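4. Setting Up Price Alerts for Energy Contracts

This section explains how to create price alerts in Stistum Desk for oil, natural gas and heating oil contracts. Before you begin, your data feed must be connected as it is described in section 3. If the feed is not connected, the alert can be saved but it will never be triggered.

4.1 Before you start

Please check the following points:

- Your account has the Trader or the Analyst role. With the Viewer role it is possible to see alerts of other users, but not to create them.
- The clock in the lower bar shows the exchange time and not your local time. All expiry times of alerts are calculated from the exchange time.
- The Mateos feed is marked with a green dot in the Connections window. A yellow dot means that the prices are delayed.

Caution: With delayed prices, an alert can arrive many minutes after the market has moved. Do not use delayed prices for orders.

4.2 Creating a simple alert

1. Open the Watchlist and select the contract. Pay attention to the delivery month. The March contract and the continuous contract have similar names in the list, and they are often confused.

2. Click the right mouse button on the contract and choose New Alert. The alert window opens with the last traded price already filled in.

3. In the field Condition, choose Crosses Above, Crosses Below or Moves By. For Moves By you must also enter a percent value. The default value is 2 percent, measured from the previous settlement.

4. Enter the price level. Use a point as the decimal mark. If you type a comma, the program reads it as a thousands separator and the level will be wrong.

5. In the field Repeat, choose how many times the alert can be triggered. The highest value is 7. After this the alert moves to the Inactive tab, and you must switch it on again by hand.

6. Choose an expiry. An alert without expiry stays active until the last trading day of the contract. It does not roll to the next month by itself.

7. Click Save. The alert appears in the list with the status Waiting.

Note: One account can hold up to 985 active alerts. Inactive alerts are not included in this limit.

4.3 Alerts on a spread

A spread alert compares two contracts, for example two delivery months of the same crude oil.

1. Open the menu Tools and choose Spread Builder.

2. Put the first contract in Leg A and the second contract in Leg B. The spread is always calculated as A minus B. If you exchange the legs, the sign is changed as well.

3. Check that both legs use the same unit. Crude oil is quoted in dollars per barrel, but heating oil is quoted in dollars per gallon. Switch on Convert Units when the legs are different.

4. Set the level and save the alert in the same way as in 4.2.

4.4 Receiving alerts on other devices

1. Install the Asdale companion app on your phone or tablet and sign in with the same user name.

2. In Stistum Desk, open Settings, then Delivery, and mark the device in the list. A new device may need up to 3 minutes before it is shown.

3. Click Send Test. A short sound and a message with the word TEST should arrive on the device.

4. If you like to follow prices away from your desk, switch on Keep Screen Awake in the app. In this mode the device should stay connected to its charger.
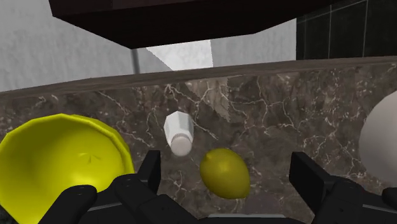

5. Set the quiet hours, if you want them. Alerts which are triggered in this time are kept and delivered together when the quiet hours end.

Caution: Margin warnings from your broker are not sent through this system. Brurnier accounts receive them by email only.

4.5 Deleting an alert

Select the alert in the list and press Delete. The alert is removed from all devices at the next connection. A deleted alert cannot be restored, but its past triggers remain in the History tab.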